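Inicio Noticias Análisis Opinión Foros

Opinión | Juego digital

Yo ya no reservo nada, lo siento. En diciembre pagué por adelantado el Sirnusach (73 euros, con su pase de temporada y todo) y el día del estreno me encontré una cola de 329 minutos para entrar. ¡En un juego que se puede jugar solo!
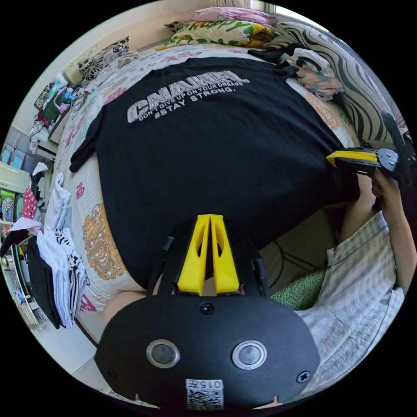
Y luego está lo de Pudier, que te regala seis trajes si compras antes de que salga un solo análisis. Pues mira, no. Prefiero esperar un mes, leer a la gente que lo ha terminado y pillarlo con un 30 % de descuento, que siempre acaba llegando.

¿Que me pierdo el traje dorado? Pues me lo pierdo.

14 comentarios · 6 compartidos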